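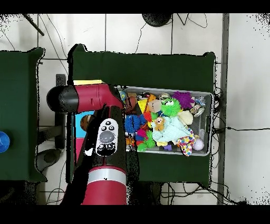 Gray plastic bin of soft toys on a green table.

Washing and drying fabric toys between loans

Habibur Paul, Rarano toy library

The July returns showed that many members are unsure how to clean fabric toys before bringing them back. The loan sheet says only "clean and dry," and the results have ranged from spotless to felted. The wording below replaces that line from 22nd October and applies to all soft stock, including the Nevolis hand puppets and the Munasinghe cloth blocks.

Check the sewn-in label first. If the label is missing or cannot be read, treat the toy as surface-wash only and write "no label" on the return slip. We will look up the care instructions and tie on a tag.

Machine washing. Close any hook-and-loop strips, then put the toy in a zippered mesh bag. Use the gentle cycle, cold water, and the slowest spin the machine offers. Measure out half the detergent you would use for a small load. Polyester filling holds suds, and a toy that still feels slick after the rinse needs a second rinse with no detergent. Do not use fabric softener. It leaves a coating on plush pile that picks up dust, and it reduces the absorbency of terry cloth.

Surface washing. This method is for toys with a sound box, a battery pack, glued eyes, a cardboard insert, or bean filling. Take out the batteries and return them in the bag provided. Mix a teaspoon of mild dish soap into a quart of lukewarm water, whip it, and apply only the foam with a white cloth. Work in the direction of the pile. Wipe off with a second cloth wrung out in plain water. The backing fabric should not get wet through.

Drying. Most of the problems we see start at this stage. The outer fabric dries well before the filling does, and a toy that feels dry in the hand can still hold water at the core. Press the toy in a towel, reshape it, and dry it flat on a rack, turning it morning and evening. Allow 3 days for anything thicker than a fist. Tumble drying is acceptable only where the label permits it, on the no-heat setting. Acrylic pile softens and mats permanently under heat, and brushing will not bring it back.

A kitchen scale gives a better test than touch. Weigh the toy before washing and again when you think it is dry. The large Stukance floor cushion weighs 900 grams dry, and the figure is now written on its tag. If it reads 100 grams over, it needs more time on the rack. We plan to add dry weights to the other large items as they come through the desk.

Rubber and vinyl toys are covered by a separate sheet. Do not put them in the same wash as fabric items, as dye can transfer to light-colored vinyl and does not come out.

Repairs. Please do not sew up open seams at home. Pin a note to the spot and bag the toy separately. Seams are closed here with bonded polyester thread at 2 millimeter stitches, and a home repair in cotton has to be unpicked first.

Toys returned damp will be accepted, but the loan stays open on your card until they have finished drying. Mesh bags can be borrowed from the desk in two sizes.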